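Evening, all. More than one of you asked how we write the house rules for our two-arm cells, so get comfortable, I'm going to ramble a bit! (1/6)

Rule one at Tronthorpe is cells before screwdrivers. If a job has batteries in it, they come out and get set down before any tool goes near the housing. I'd print that on a mug if they let me. (2/6)
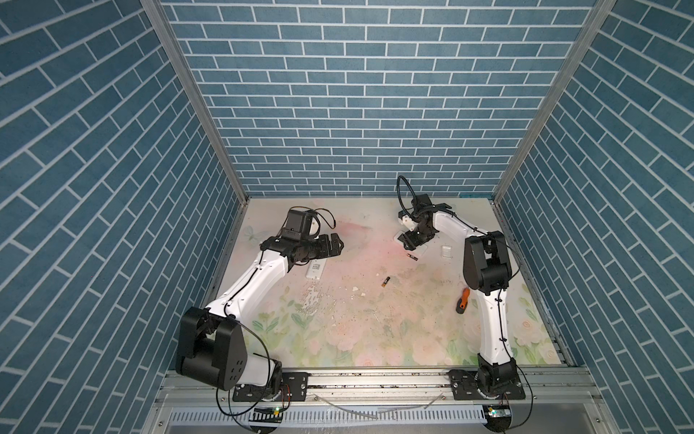 Effiong
Bench safety lead, Tronthorpe

Rule two is about cables. Every arm gets its cable clipped or tied along the links, with enough slack at the wrist that a full turn doesn't tug on anything. We check it by hand at the start of each shift, and yes, that means each tie, even when you're sure. (3/6)

Rule three, sweep the mat. I'm a nag on this one and I know it. Crumbs and grit get under small parts, and then a grip that was fine at breakfast is a hair off by lunch. Our sheet says every 60 minutes. (4/6)
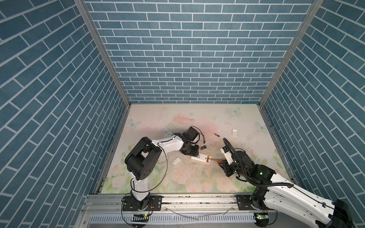 The other one people argue with me over is shared reach. When one arm has a tool, the other one holds still or stays on its own side, and whoever wrote the program has to mark which. We borrowed that wording from the Dralby handbook back in March and I've grown very fond of it. (5/6)

Next up is the Mela checklist, all 46 lines of it, bless you if you read to the end. (6/6)

Print this thread | E-mail this thread

Last updated: 7:40 p.m.

Comments

Does the 60 minutes reset after a tool change?

We do cables weekly and I now feel guilty.

Please post the checklist!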